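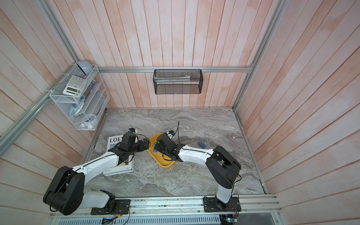

White book and yellow tray.

From: Yufang Xue
To: Nodgate home library list
Date: Tuesday, May 7, 2024
Subject: Re: Where do I even start with Dad's books?

Eduardo Cabrera wrote:

> Hello all. I've been reading the list quietly for a while and finally have
> a question of my own. My father is moving in with us in June and his books
> are coming with him. I made a count over two weekends and got to 1,410, and
> I have shelf space for maybe half. He doesn't remember what he has and
> keeps buying second copies, so I'd like to make a catalog before anything
> goes into a carton. Do I need software? Do I sort first and list after?
> And how do you talk to a parent about letting some of it go? He's fine
> with the idea on Mondays and furious by the end of the week.
>
> Eduardo

Dear Eduardo,

Welcome, and I'm so glad you stopped being quiet! Your message took me straight back to the spring we did my mother's house over in Viltcombe, and I've started this reply three times because each time I wander off into some story about her cookbooks. I'll try to behave.

First, software. You can do this in a plain spreadsheet and be perfectly happy. I used Treden, mostly out of habit, and it did the job, but I spent the first evening fiddling with genres and colored labels and had exactly zero books listed by bedtime. Whatever you pick, keep the columns few. Mine were author, title, year, where it is, and notes. I had a column for condition and gave up on it before I'd finished the hallway, as every single entry said "okay."

The one I would not skip is "where it is." Write down where the book is today, even if that's a silly place like the top of the piano. When your father asks for the bird guide at nine at night, the year of printing won't help you one bit.

As for sorting first or listing first, I know people on this list feel strongly the other way, but I say list first, in the order they sit on the shelf. My mother's shelves looked like chaos to me. The gardening books were in with the detective novels, and there was a whole row held together by nothing but the fact that her sister had given them to her. If I'd sorted by subject I would have pulled all that apart before I understood it, and she could have told me in two minutes (and later did, with some heat).

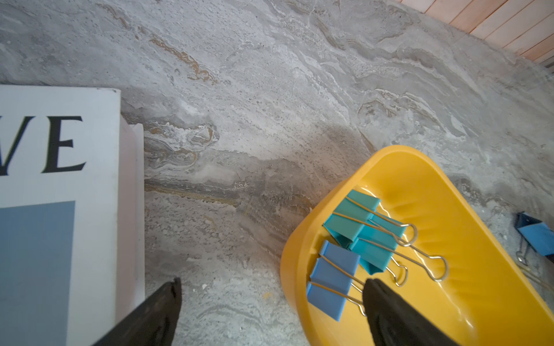

When you do get to the packing, use small cartons. Smaller than you think. Put the heavy ones flat on the bottom, stand the paperbacks spine down on top of them, and fill the gaps with dish towels, which you'll have to move anyway. Number each carton on two sides and on the lid, and put that same number in your "where it is" column. We ended up with 14 cartons of things she wanted within reach right away, and those went into the van last and came out first. The rest could wait and did wait, some of them for a shamefully long time.

One more thing about labels. Please don't write "misc." I did it once and it became the carton everyone was looking for.

Now for the hard part. I don't have a trick for the end-of-the-week fury, I'm sorry to say. What helped us a little was that I stopped asking "can this one go?" and started asking "who would like this one?" It was slower, goodness it was slower, but she enjoyed it. Some books went to a neighbor, a few to the dentist of all people, and the duplicates went in a stack by the door that she was allowed to raid until Sunday lunch. She raided it quite a bit. We began with more than you have and came down to 1,059, and I had secretly been hoping for 1,000 on the nose, and I can tell you now that I've never once missed the tidy number.

For the ones with no taker, Tan, the secondhand shop behind the post office, took two loads from us. They're fair but picky – no encyclopedias, no book club editions, nothing that smells of basement. I don't know where you are, so that may be no use at all, but it's worth calling a shop near you before you load the car. Ask what they don't want. It's a much shorter conversation.

Oh, and do look through the pages before anything leaves the house. Hold each book by the covers and give it a gentle shake over a table. We found two letters, a pressed fern, a train ticket and a recipe for plum dumplings in my grandmother's handwriting that we'd all believed was lost. My mother read the letters and put them in her apron pocket and that was the last I heard of them.

Could you tell us a bit more about the shelves you have? If they're the deep kind you can run two rows, with the back row raised on a length of lumber so the spines show. I did that in our spare room and it holds a surprising number. I'd be happy to write out the measurements if you'd like them, only I'd have to crawl behind the bed to take them, so give me a day or two.

And what does your father like to read? You didn't say, and I've been wondering all morning.

Warmly,
Yufang

P.S. The second copies may be less of a nuisance than they look. My mother always claimed one was for lending.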